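4. Collecting examples (plate and rack task)

Read section 3 first. If the arms are not homed and the station PC has not been started, stop here and go back.

What you are after: 98 good examples per layout, five layouts, then hand the lot over to Cornia for training. One example = one full go, plate on the table to plate in the rack. Half goes are no use to the learner, bin them.

4.1 Before you start

1. Check the brown paper. Wrinkles are fine, tears are not. Replace the whole sheet, don't patch it, patches show up as objects later.
2. Check the blue tape lines. Any lifting, press down or redo. The grid is how you place things, and the learner sees it too, so don't move a line halfway through a set.
3. Plate and rack only on the paper. No pens, no mugs, no tape rolls.
4. Pendants on the white side table, screens up, red stop buttons clear. Nothing resting on them.
5. Cables from the pendants slack but off the floor.
6. Agree out loud who is driving and who is on the stop button.

CAUTION: Stop button person does nothing else. No phone, no notes.

4.2 Setting the start position

1. Open the layout sheet for the set. Sheets are in the Hatau folder, one per layout.
2. Put the plate in the cell given. Right way up, rim up. Anywhere inside the lines is OK and a bit of variety is wanted, so don't centre it every time.
3. Put the rack where the sheet says. It may sit across a line, the sheet gives the angle. Do not square it up because it looks untidy.
4. Bring the arm to the ready pose: forearm out over the table, gripper pointing straight down, fingers together.
5. Look at the wrist cable. It should hang in an easy loop beside the gripper. If the loop has dropped low, keep an eye on it, it can brush the plate on the way down and then the example is spoilt. 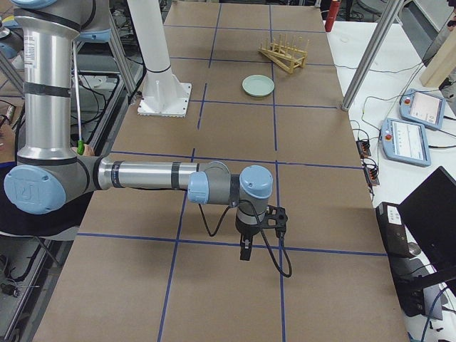
Fig. 4-1. Arm over the grid with gripper down; green plate and wooden rack further up the table.

Compare with your own table before going on. Plate and rack will be in differnt cells depending on the sheet, the rest should be close.

NOTE: One arm works in this task. The other stays parked for all five layouts. Do not jog it out of the way mid-set.

4.3 Recording

1. Press Record in Faulkner. Wait for the tone.
2. Drive the arm to the plate. Slow and steady, no stopping to think. Long pauses get learned as well.
3. Open the fingers, go down, take the plate by the rim. Lift clear of the paper.
4. Carry to the rack. Turn the plate upright on the way, not over the rack.
5. Lower between the dowels. Let go only when it is resting.
6. Back to ready pose. Press Stop.
7. Mark it Good, Poor or Bin straight away. Don't leave it for the end of the day, you wont remember.

Missed grip, then a clean second try: mark Good, tick Retry. These are useful. Dropped plate: Bin.

CAUTION: Do not reach in for the plate while recording is on. Stop, wait for the arm to settle, then reach. Hands over the paper also ruin the example.

4.4 Between examples

- Plate back by hand, new spot in the same cell.
- Rack stays put until the layout changes.
- Swap drivers after about 59 examples. Tired driving looks tired in the data.
- Lights as they were. No blinds up or down mid-set.

4.5 End of set

1. Check the Good count in Faulkner. Short? Carry on, same layout.
2. Play back a handful, start, middle and end. Looking for frozen frames and missing gripper readings.
3. Copy to the Sodton drive. Wait for the tick before closing the lid on anything.
4. Park the arm, then log off the pendants.

NOTE: Drive warns at 500 GB. Clear the Bin folder first, never the Poor one, Cornia uses those for checking.

If playback shows the gripper closing before the log says it did, the clocks have drifted. See 6.2, and redo the set from the last good check.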